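Surface Wear and Stray Light in a Three-Sided Tabletop Work Booth

Obadia Kinyua and Bakari Mugo
Course project report, Obura workshop, December

1. Background

The booth in the Obura workshop is a table closed in on three sides by pale walls. It was put together for small sorting and packing tasks where the background has to stay plain. Users raised two complaints during the term. The first was that marks on the tabletop made small light-colored items hard to pick out. The second was that shadows from the corners changed through the day. We were asked to check both and to recommend changes that could be done without taking the booth apart.

2. Booth construction

The tabletop is wood with an orange finish and a thin dark border. The walls are gray-white. The left and right walls open outward from the back wall, and a black post covers each far corner. The front is open. We did not have drawings, so all dimensions in our working notes were taken with a steel rule by both authors separately and compared before use.

The wall angle matters more than we expected. With the side walls opened out, light from the ceiling reaches the far corners at a shallow angle. A square booth of the same depth, which we mocked up with card, gave a darker band along the foot of each side wall.

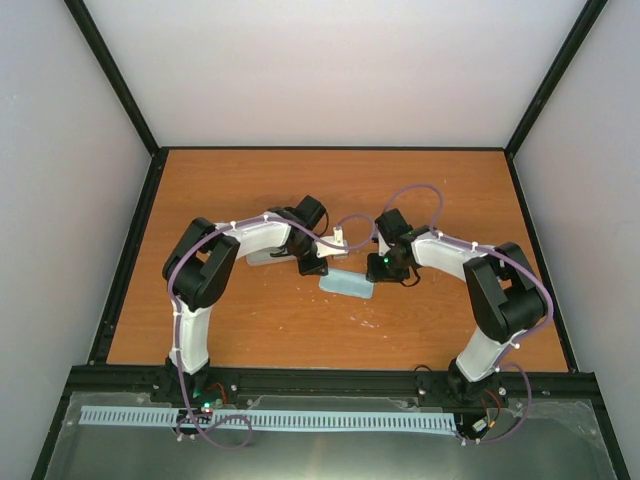

Wear on the top consists of small white scuffs and scratches. They are scattered, with the most noticeable cluster just below the center. We sorted marks into two classes by touch. Class A marks can be felt with a fingernail and have cut into the finish. Class B marks cannot be felt and are treated as residue until cleaning shows otherwise.

3. Method

3.1 Cleaning test. A test patch was marked off with low-tack tape. It was wiped with a damp cotton cloth, then with a mild soap solution, then dried. Each step was allowed 30 minutes before inspection. Nothing abrasive was used.

3.2 Visibility test. We placed 6 small items on the table one at a time: a white button, a clear plastic lid, a gray washer, a black cap, a paper label and a brass screw. An observer who had not seen the placement was asked to point to the item. Each item was tried at 3 positions: center, left rear corner, right rear corner.

3.3 Light. Readings were taken at the same positions in the morning and in the late afternoon on Thursday, with the blinds open and then closed. The meter was a Zetness handheld unit, logged under workshop asset number 2603.

4. Results

Class B marks came off in the soap step. Class A marks did not change. The white button was the item most often missed at the center position, and the observer pointed to a scuff instead. The clear lid was missed in the corners, where there was little contrast between its edge and the finish. The dark items were found without error at every position.

Closing the blinds removed most of the difference between morning and afternoon. The right rear corner stayed darker than the left in both conditions. We attribute this to the position of the ceiling fixture, but we did not move the fixture to confirm it.

5. Recommendations

Clean the top weekly with soap solution and a soft cloth. Fill the class A marks with a tinted wax stick; the Duvusora product stocked in the workshop is close in color but should be tried on the underside first. Keep the blinds closed during timed work. For tasks with white or clear items, lay a matte dark mat over the center of the table and tape it at the corners so that it does not creep.

6. Limits

Only one observer took part in the visibility test. The wax was not tested for wear. The card mock-up had a smoother surface than the booth walls, so the comparison in section 2 applies to shape only.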